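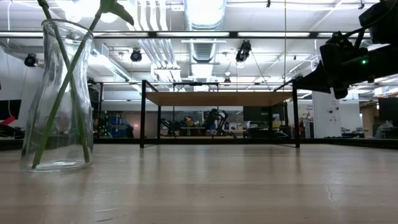

Two stems crossed in a clear glass vase.

Print this release | E-mail this release
Shares: 7 | Comments: 4

FOR IMMEDIATE RELEASE

Gullach Library's Flower Lending Shelf Opens to the Whole County

GULLACH, April 30, 2019 – Anyone with a library card from Gullach or any other town in Teuber County can now borrow a bunch of artificial flowers the same way they would borrow a novel. The Cokari flower shelf, which opened in January as a trial for Gullach residents only, is being made permanent and opened up countywide, with new spring bundles ready to go home today.

The response to the trial has been wonderful. Flower bundles were checked out 493 times, and on many mornings the shelf was bare by lunchtime. Borrowers have used them for kitchen tables, baby showers, school plays, a retirement dinner and at least one very small wedding. People come in for a mystery paperback and leave with an armful of peonies, and the front desk has become a much more cheerful place to stand!

"We thought this would be a nice little extra for the winter months, when gardens here are under snow," the library said in a statement. "Then people started bringing the flowers back with notes tucked into the boxes, telling us how they had arranged them and asking what was coming next. We're so happy to be able to say yes to the towns that have been asking to join in."

How borrowing works

Each bundle comes in a long, flat box with a lid and a card listing what is inside. Bundles go out for four weeks and can be renewed once if no one else has a hold on them. There is no fee. Bent stems are expected and will be straightened by staff, so please don't worry about those. A lost flower can be replaced at cost, and the price is printed inside the lid.

Vases are on the neighboring shelf and are borrowed separately. The choice runs from narrow bud vases up to wide-mouthed pitchers, along with a few heavy crocks that are best carried to the car with both arms.

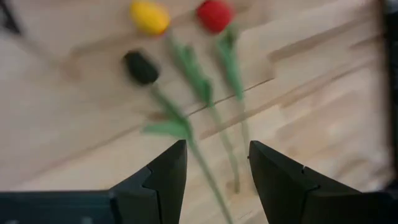 Tulips have been the favorite by a wide margin. They were the first bundle to have a waiting list and they still have the longest one, so the library has bought more of them for the countywide opening. They are also a friendly flower for beginners. A tulip looks good alone, it looks good in a crowd, and the leaves can be bent outward to fill up the mouth of a vase that seemed too wide for the stems. The wired stems hold a curve, too, and a slight lean makes a big difference – real tulips rarely stand up straight for long.

The rest of the spring list includes daffodils, hyacinths, cherry branches and a mixed box called Wilteck Meadow, named for the fields on the east side of town. Wilteck Meadow is mostly grasses and small white filler flowers. It was put together after several borrowers asked for something to tuck around blooms they already owned, and it pairs well with nearly everything else on the shelf. Summer bundles, with sunflowers and zinnias leading the way, are being packed now.

A hand for people who have never arranged a thing

Many of the notes that came back with the flowers asked for help getting started, so every box now includes a folded arranging guide. It is written in plain words and takes a few minutes to read. Among its suggestions:

Start with the vase, then choose the flowers. A tall vase with a flared rim lets stems spread, while a narrow neck keeps them close together.

Cross the first pair of stems inside the vase. They brace each other, and the stems added afterward have something to rest against.

Lay everything out on the table before anything goes in. It is much easier to see which colors want to be neighbors.

Turn the vase as you go, especially if it will sit in the middle of a table where people will see it from every side.

Stop early. Walk away, make a cup of tea, and come back for a second look before adding more. 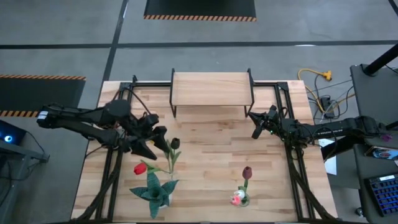 A dark purple tulip on a light wood tabletop, with a small raised shelf toward the back.

Drop-in arranging tables

To go with the guide, the library is setting out drop-in arranging tables in the ground-floor community room throughout the spring. There is no class to sign up for and no set starting time. Come in, pick a vase, try something, take it apart and try again. Children are very welcome, and there will be shorter stems and unbreakable containers for smaller hands. Anything you like enough to keep for a while can be checked out on the spot.

The countywide opening was made possible by a grant of $1,255 from the Teuber County Reading and Arts Fund, which paid for the new bundles, the storage boxes and the printing of the guide. Cards from every branch in the county will work at the Gullach desk beginning today, and bundles can be returned to any branch that has an indoor return counter. Please don't put flower boxes through the outdoor book drop. They do fit, just barely, and the hyacinths have not enjoyed it.

Holds can be placed in person, by phone or through the online catalog by searching for "Cokari."

###

Media contact: Gullach Library, Information Desk
© 2019 Gullach Library. All rights reserved. | Contact us | Back to top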